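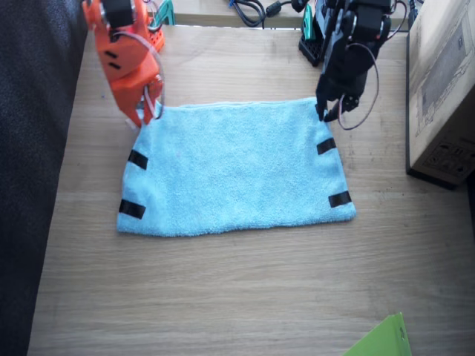

October, notes from the Werholm visit. The group from Holleck came through in the early afternoon and we ran the towel fold for them on the wooden table. Brenda Quezada did the talking and I stayed at the keyboard. I had put two strips of black tape down each side of the blue towel, and one visitor asked if the arms need them. Told her they are for me, so I can see from my chair how far a corner has crept. The orange arm takes the top left corner and the black one the top right, same as in practice.

Policy was the one trained on 598 episodes. The bigger set (1,649) isn't cleaned up yet and I didn't want to try it in front of people.

Questions I couldn't answer well:

- Does it work on a bigger towel? Not tried.
- Cost per arm, with spares. Brenda will send it.
- Can it start from a crumpled pile? No, only from flat.

Someone from Olivares wanted to drive the arms by hand, so we did that for 38 minutes, longer than planned. Gripper speed was capped at 100 in the config for this. **Set it back before the next recording.**

To do: print more of the one-page handout, re-zero both wrists, ask Drededholm if they still want their own demo.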